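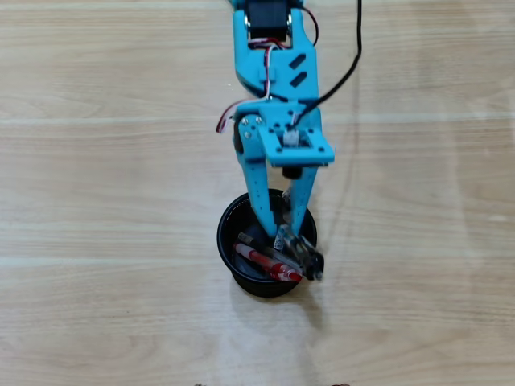
Search this site Enter keyword Go

Moulding shop walk-round: my monthly checklist, with comments

I've been doing this round at Clallach since May and people keep asking for a copy, so help yourselves. It takes me around 30 minutes if I don't stop to chat (I always stop to chat).

1. Guards and gates. Open each gate with the machine in manual and check that it won't close the mould. Press 2 had a sticky switch this time — tagged, and fitters told.

2. Hoses and couplings. Look for bulges, weeping joints and anything rubbing on the frame. All fine, bar one perished clip on the chiller line.
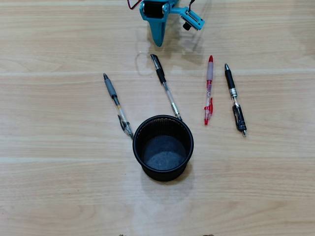 Four pens on the table.

3. Barrel covers. Hands off, just look! The Lozano press is still missing a screw from its heat shield, and I've moaned about that before.

4. Dryer and hopper. Lid on, magnet clean, filter emptied. The filter was packed solid with dust, so I've put it on the weekly list as well.
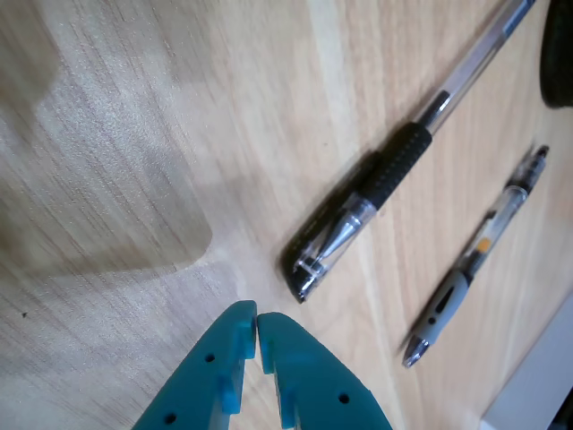

Two clear pens, the larger with a black rubber grip.

5. Granulator. Isolate, lock off, then check the blades and the hopper flap. Pass. Please, please sweep up the regrind though — those pellets are like marbles underfoot.

6. Fume extraction. Hold a strip of tissue at the hood and see that it pulls. Good on every press except the old Millero, which barely lifted it.
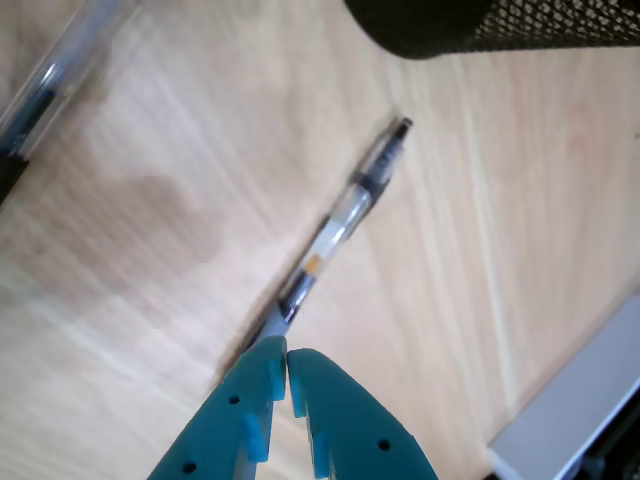
Clear ballpoint, lying diagonally.

7. Emergency stops. Press every one, and reset every one. All passed.

Next round I'm adding the mould crane slings, which really ought to have been here from the start.

Iestyn Bevan, 31 August 2023

Comments (2)

fotano_nights: We do the tissue test too. Try cleaning the duct bend before you blame the fan, ours was full of fluff.

Presshand552: Could you add the purge bin? Ours sits right in the walkway and I've clouted my shin on it twice.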